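Endale cell, set-up and upkeep meeting
Stenport office, upstairs room
2022-10-27

Present: Higinio Cuautle (chair), Socorro Taipe, Kedir Moges, Sosina Zeleke, Lemlem Negussie (minutes)

Notes from last time
Agreed with one correction. The wrist limits on the simulated Endale cell were changed by Sosina and not by Kedir, who would like it known that he'd have picked a better file name.

Where the cell is now
Higinio opened with good news, and there was plenty of it. The kitchen cell loads cleanly in Jikton from a cold start, both arms come up in the ready pose, and the overnight run got through 341 resets without anyone having to step in. In early October we couldn't leave it alone over lunch, so this is a lovely place to be. The hands no longer twitch on loading either. Sosina traced that to the finger joints being given their targets before the wrists had settled, and swapping the order cured it.

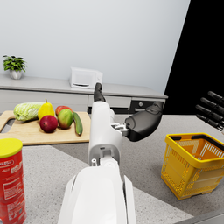
Socorro Taipe asked whether the new loading order would survive the next Jikton update, as the last one quietly put everyone's start-up scripts back to the defaults. Kedir thought it would, provided our script lives in the project folder. Sosina will move it there and leave a note in the old place saying where it went.

Right arm rest position
Long discussion, but a good one. The right arm's rest position was copied over from the left and flipped, which got us going quickly and left the arm a bit too keen to be near the work. Sosina has tried backing the shoulder off by 5 degrees and likes the result, although the elbow then sits closer to its limit than Kedir is happy with.

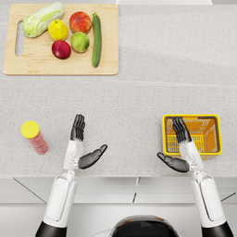
Kedir wants the rest position settled before anyone tunes the grasp again, and everybody agreed. Tuning against a pose that may move next week is how we lost most of the first fortnight. His main worry is clearance on the way in. With the fingertips over the inside of the empty basket and the wrist across its lower front rim, any downward drift at the shoulder goes straight into the yellow plastic. He'd like the resting hand clear of the rim altogether. Higinio suggested lifting the wrist first and leaving the shoulder as it was, and Sosina will try both ways and bring the joint plots. (She has already made the plots. They are very nice plots.)

Contact settings
Socorro took us through the contact settings, and this was the part of the afternoon I enjoyed most! Objects used to sink a little into whatever they were put on and then hop. She has made the solver steps shorter and raised the friction on the basket floor, leaving the counter as it was. The run is slower, now 26 minutes for the short set, but far steadier.

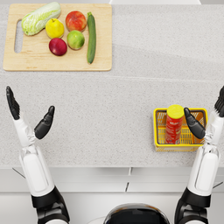 The check we use for a finished placement also needs tidying. At present it looks only at whether the object's centre is inside the basket walls, so one lying on its side passes as happily as one on its base. Socorro wants a second test on tilt. A can standing upright with its yellow lid above the rim is what a pass ought to mean, and she'd like the hand to be well away from it as well, because a thumb still overlapping the side of the basket could be holding things steady. Kedir asked for the two tests to be logged separately so we can see which one fails. Agreed with no argument whatever, possibly a first.

Left hand calibration
Lemlem reported on the left thumb. The zero offset had been typed in with the wrong sign, so the thumb began each run slightly more closed than the numbers claimed, and every correction made on top of it was pushing the wrong way. It has been put right at the source and the old corrections taken out. The approach now feels smooth and unhurried — a real pleasure to watch after weeks of jabbing.
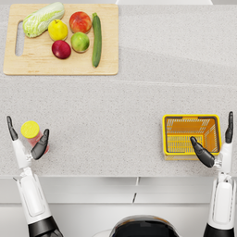
The same offset had been copied into two other files, one of them the Welik controller profile. Both have been fixed. Kedir proposed that finger offsets should be kept in one file from now on and read in by everything else. Lemlem will do it and would welcome a second pair of eyes, as the Welik profile is fussy about the order of its lines and gives no warning when it dislikes them.

Routine upkeep
Higinio asked for a short start-up check to be pinned beside the desk. Agreed wording:
Load the cell and let both arms settle.
Open and close each hand once, left first.
Compare the thumb readings with the saved ones.
Reset the objects and look at the log for contact warnings.

Sosina asked if the check is needed after every crash or only once a day. Every crash, for now.

Actions
Sosina: move the start-up script; try the wrist-first and shoulder-first rest positions.
Socorro: add the tilt test and the hand-clear test.
Kedir: log the placement tests separately; check the elbow limit.
Lemlem: single file for finger offsets; type up the start-up check.
Higinio: ask Stenport for more overnight machine time.

Any other business
Kedir would like the old logs kept until the rest position is agreed. Fine by all, if he clears them out afterwards. Next meeting when Sosina's comparison is ready, same room.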